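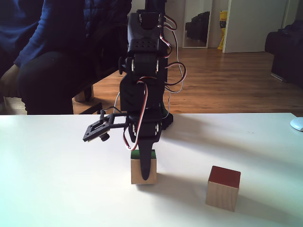 Turning a thesis chapter into a journal article - where do I cut?

Posted by marguerite_h on March 9, 2023
Print this page | E-mail this page

Hello everyone, and thank you in advance for reading what I'm afraid is going to be a long one! I'm in the fourth year of a PhD in regional history at Timuddale, and my advisor would like me to send out my third chapter as an article before I defend in June. I was thrilled when she suggested it. Then I sat down with the chapter and saw that it runs to 60 pages, and the journal I have in mind wants something less than half that.

I've tried trimming sentence by sentence and lost 800 words in a week, and I miss every one of them. Most of the bulk is my review of earlier work on the Nandach river towns, plus a long section on how I used the parish records. Do I cut those, or do I pick a smaller argument and start over? And does it matter that the same material will be in the thesis itself?

Ettore Morelli

First of all, congratulations, because an advisor who says "send this out" is paying you a real compliment and I hope you took a moment to enjoy it. I went through the very same thing at Burkum with my second chapter (mine was on grain prices, so you can imagine the tables) and I spent most of a winter doing what you're doing now, shaving off adjectives and feeling miserable.

What helped me was closing the chapter altogether. I opened a blank page and wrote one paragraph to a friend in another department, explaining what I had found and why she might care. Then I went back and pulled in only the parts that paragraph needed. It came to one case study out of the three, and the other two went down to a sentence each.

For the literature review, remember who is reading. Your examiners want to see that you know the field, and a journal's readers mostly know it already, so you can name the few pieces you're answering and move on. I got mine down to 2000 words, then a reviewer asked me to shorten it again! The records section could be a page, with a footnote pointing to the thesis for anyone who wants the rest.

As for the overlap, ask your graduate office and look at the journal's author page, and do both before you submit. Mine were fine with it as long as I put a note in the front of the thesis, but places differ - and some want the permission in writing. Keep the full chapter saved somewhere safe. You aren't losing those pages, they're going in the thesis just as they are.

pell_grad

Smaller argument. Also read 10 recent articles from that journal and look at how long their intros are, you'll see it right away.

dorrie in the stacks

I'd cut the lit review completely, reviewers never read it anyway. Just put everything in footnotes. That's what I did (still waiting to hear back, so take it with a grain of salt).

Comments

T. Wray: Please check whether footnotes count toward the limit before you move everything down there. At my journal they did, and I had to take it all out again.

marguerite_h: Thank you all so much. I wrote the paragraph to a friend last night, and it was all about the ferry tolls, which take up six pages of the chapter. So I suppose I have my article, and quite a bit of new writing to do!

Ettore Morelli: Ferry tolls sound wonderful. Do come back and tell us where you send it.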